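Chapter 4
Test Builds and Player Feedback

An online game is rarely finished when players first see it. Studios open a test server, copy part of the live game onto it and ask for reports. This chapter follows one such server, run for the role-playing game Tedero.

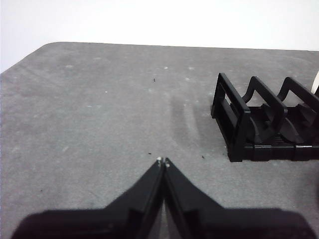 Feedback is useful only when the tester knows what to look at. Rin Miyazaki, lead designer on Tedero, limited the first test to movement and collision – combat came later. Her test room was a flat gray floor with a plain white background, much like the gray surface and white backdrop shown here. The room drew 266 reports. Section 4.1 explains how they were sorted.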